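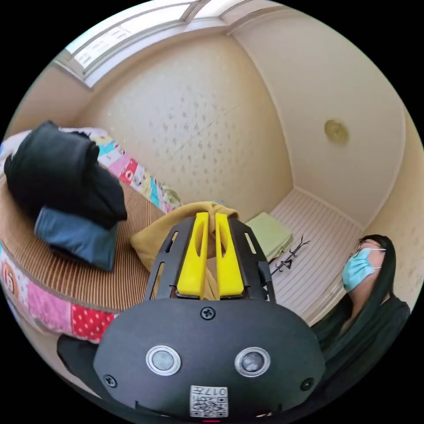
Folding Laundry on the Bed: Your Questions

We get a lot of mail about folding, and I love every bit of it! These are the questions that come up most at our Sunday laundry circle and in the Brukari Home inbox. If yours is missing, write to us and I'll add it.

Is it okay to fold on the bed?

Yes, please do! A bed is the biggest flat surface most of us own, and you can sort, fold and stack without walking anywhere. Make the bed first, though. Folding on top of a rumpled comforter is like rolling out dough on a pillow.

Do I need something over the bedspread?

I'm a big fan of a woven mat. It gives you a firmer surface than a quilt does, so your creases come out straighter, and lint stays off the bedding (shake the mat out of the window afterward and you're done). A patchwork quilt under a striped mat is also just a cheerful thing to work on.

My mat slides around. Help!

Let the quilt stick out on all sides and tuck the mat's far edge under a pillow. Diệp Lương, who runs our Sunday group, puts a folded towel under each end of hers and it stays where it is.

Where do I start with a big pile?

Start with color. Pull all the black clothes into one mound and leave them alone for now. Then do the light and bright things, and finish with the blacks, when you can run a lint roller over the whole lot in one go. I used to do them first and got mustard fuzz on every single T-shirt.

Everything in my black pile looks the same. Any tricks?

Oh, I know this one! Fold near a window in daylight if you can, and feel for the waistbands. Leggings and long sleeves are easy to mix up by eye and very easy to tell apart by hand. Socks go last.

How do I fold something soft that won't hold a shape?

Lay it flat, smooth it from the middle out with your palms, and fold in thirds lengthwise. Then roll it loosely or fold it in half twice. Slippery fabric does better rolled. Don't press hard on the fold, a soft edge is fine.

What about denim and other heavy cloth?

Fold it while it's still a tiny bit warm from the dryer and it practically does the work for you. Heavy pieces go at the bottom of the stack. If you have both jeans and thinner blue-gray things, keep them in 2 stacks, or the thin ones slide right off.

Will a mustard-yellow cloth bleed onto the rest?

It might, the first few times. Wash it on its own in cold water for the first 3 washes, then try it with other warm colors. Juraj Trnka wrote in January to say his yellow throw turned a set of white napkins the color of weak tea, and he now likes them better that way.

Can I leave the pile until tomorrow?

Of course you can. Drape the things that crease easily over the top, keep the heavy ones underneath, and move the whole mat to a chair at bedtime with the clothes still on it. I do this more often than I should!

How do I clean the mat?

Shake it, then wipe it with a damp cloth along the weave, following the stripes. Dry it flat. Check the label before you put any woven mat in a machine, and never store it folded, roll it up instead.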